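Color-coded brushes and squeegees: is it worth replacing everything at once?

Posted in Food Production & Small Plants
15 November 2021

Lina Dabbas

We make chilled dips and sauces in a small unit, one raw veg prep area and one filling room with a corridor between them. In September our biggest customer had an outside auditor walk through, and the one thing she wrote up as a major was "no visible segregation of cleaning equipment." We do have segregation. The prep brushes hang in prep and the filling brushes hang in filling. But they are all white, so I couldn't prove it.

A rep from Kidov has quoted me $819 for a full set in four colors, with wall racks and a shadow board for each room. He says auditors "expect" four colors now. I have read our customer's standard 2 times and can't find any number of colors in it. It says tools must be "identifiable by area of use" and leaves it there.

My boss thinks we should just buy the kit and be done. I think we're being sold a rainbow. We have 35 days to close the finding. Has anyone closed one of these with less? And does anybody really believe colored handles stop cross contamination, or do they just make the paperwork look nicer?

Also, what do people do about bins and dustpans? The rep wanted to color those too.

tallow_and_rye

Two areas, two colors. Your rep is counting his commission.

I ran sanitation for a bakery with a nut line, and we went through this with a supplier called Dreton who wanted us on five colors. We had three by the end and one of those was for drains. Drains should always have their own color, whatever else you decide, and I'd argue about almost anything before I'd argue about that. So in your case I'd say prep, filling, drains.

Do the colors stop anything? On their own, no. I have watched a man carry a red brush past a sign saying red brushes stay here. What they do is let a supervisor see the mistake from across the room, and a white brush in the wrong place can't be seen by anybody. That's worth some money. I doubt it's worth what you were quoted.

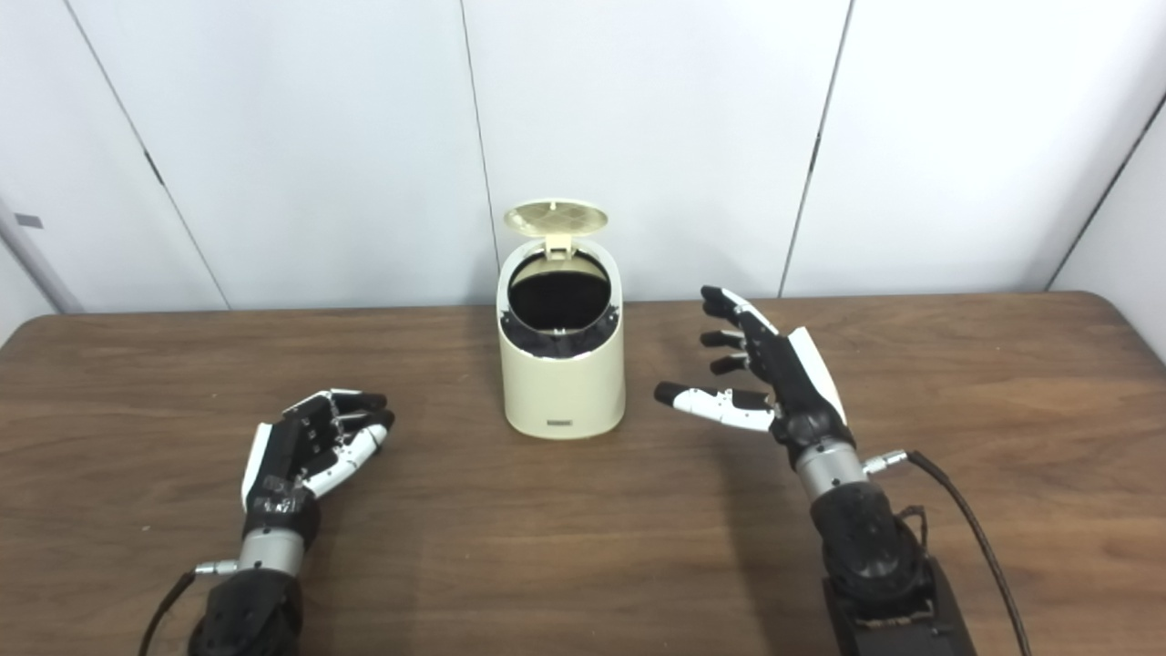
On the finding itself, read the exact wording again and answer only that. If it says "visible segregation," then you need a one-page tool plan with the colors on it, a training sign-off sheet, the old tools taken out with a record of when, and a line added to your weekly check. Auditors I've dealt with spent far longer on the sign-off sheet than on the brushes. Shadow boards are nice but they get in the way of washing the wall behind them, and ours grew a lovely black line along the bottom edge.

One more thing - check the bristles on whatever you buy. We had a cheap batch that shed within a month, and then you have a foreign body problem that came in a very pretty color.

Bins I would leave alone if they never leave the room. Label them by area and write that in the plan. Dustpans travel, so those I would color.

M. Oncombe Fan

just buy the kit, you will spend more than that arguing about it. we got ours from Tarawneh and passed no problem

tallow_and_rye

Passed with what finding, though? If the auditor never raised tools in the first place, the kit didn't pass anything.

Lina Dabbas

Thanks. I went back to the report and the wording is "visible segregation between prep and filling," nothing about drains, but we'll do drains too because our drain brush is white like the rest and now I can't stop thinking about it.

I asked Kidov to requote for three colors with plain hooks and no boards. He replied that he "couldn't recommend it." I've asked him which clause he is relying on and haven't heard back. Bins are staying as they are, with labels. I'll post again when the customer accepts it or doesn't.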